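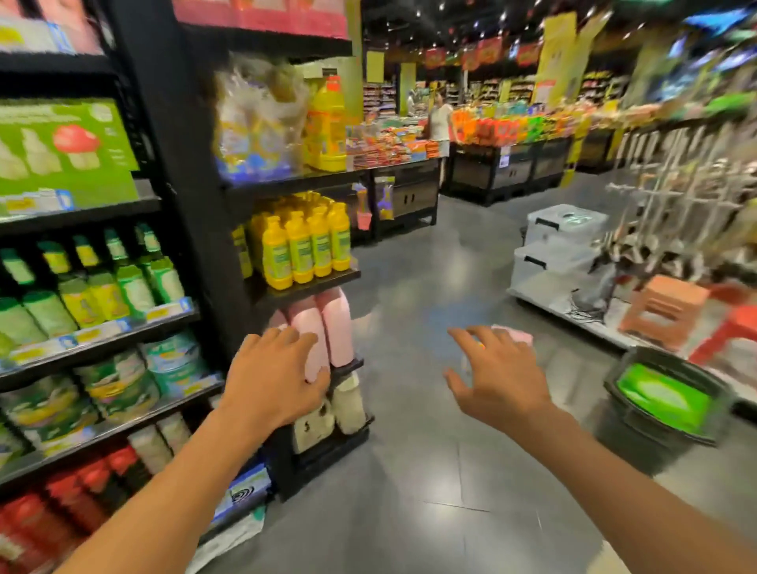 Pink bottles and yellow squeeze bottles on an endcap in a supermarket.

Facing (retail)

Shares 600 | Comments 100

Facing, also called fronting, blocking, zoning or conditioning, is the retail practice of pulling products to the front edge of a shelf with their labels turned toward the shopper. It is done mostly in supermarkets, drugstores and other self-service shops. The word is also used as a noun for the space taken by one unit at the front of the shelf, so that a product shown three across has three facings whatever the depth of stock behind it.

Background

In counter-service shops a clerk fetched the goods, and the look of the shelves mattered less to the sale. Self-service stores put the package in direct view of the buyer. As customers took items from the front, gaps opened and the remaining stock sat back in shadow. Staff began moving it forward between deliveries, and the task became a fixed part of the closing shift in many stores.

Method

A worker usually starts at the top shelf of a section and moves down. Items are drawn forward to the lip and squared up, and stray products are set aside to be returned to their own places. Cans and jars are often stacked two high at the front. Soft goods such as bagged snacks and paper products don't hold an edge well and may be laid flat or stood against one another.

Facing differs from rotation, in which older stock is moved ahead of newer stock by date. The two are commonly done together in dairy and bakery sections. Facing a shelf without rotating it can leave short-dated items at the back.

Some fixtures do part of the work. Gravity-feed racks tilt the shelf so that bottles slide forward, and spring-loaded pushers are common for small boxes and tobacco.

Facings and shelf plans

The number of facings given to a product is normally set out in a planogram, a diagram of the shelf issued by the chain or agreed with the supplier. Slow sellers may have a single facing. A plan used by the Brilano chain listed 2,132 products for a mid-sized store, with cleaning supplies and paper goods sharing one long run. Smaller chains such as Genby leave the layout of seasonal sections to the store manager.

Criticism

A fully faced shelf can hide low stock. When the front row is complete and nothing stands behind it, a person checking the aisle by eye may miss the need to reorder. Stores that order by scanner count are less affected.

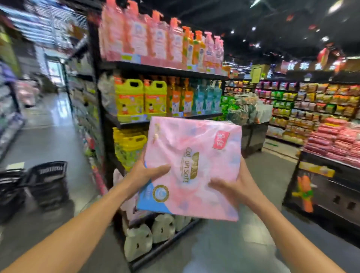 Ivan Tymoshchuk has argued that nightly facing takes hours better spent on restocking, and that most shoppers will reach to the back of a shelf if the product is there.

See also: Planogram; Stock rotation; Endcap; Shelf talker

Reader comments

Arsen Kravchuk, 10th November
We called it "dressing" at the store where I worked. Might be worth adding to the names in the first line.

shelfside
The part about hidden low stock is right. Our manager made us leave one gap if the row behind was empty.

Kimik
Do pushers count as facing? I'd put them under fixtures.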